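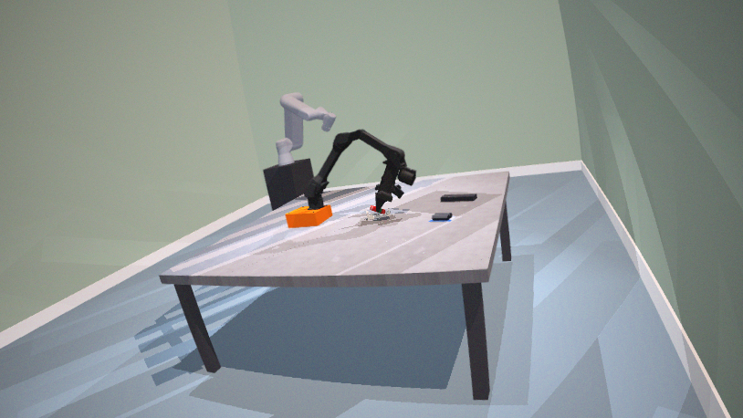

November 17, 2018

Home | Notebook | Bench Notes | Visitors | Search

Open day at Stosport, so no real work got done (fine by me!). Abrehet ran the sim station and I did the talking, and we had the black arm on its orange block reaching down to the little red piece over and over while people wandered up with coffee.

The Jemal folks asked why the gray arm behind it gets a pedestal and the black one gets a table. I said layout history and moved on. They also wanted to know about shadows, and I went on way too long about the lighting settings.

Ran 70 resets before lunch, seed 582 for all of them. The physics step got slow once I had the Rilix viewer open on the second monitor too - close it next time!

To do:
- put the step limit back to 600, I dropped it for the demo
- ask Donesetti if they still want the scene file
- longer extension cord

A kid asked if the arm gets tired. Best question of the day.

Filed under: Bench Notes, Simulation, Open Days

Comments (3)

Abrehet Gebretsadik: Seed was 582 only after the restart, I'll fix the log.

Ayantu Derese: Cord is in my drawer, take it.

Abrehet Gebretsadik: Step limit is back. Viewer is closed too.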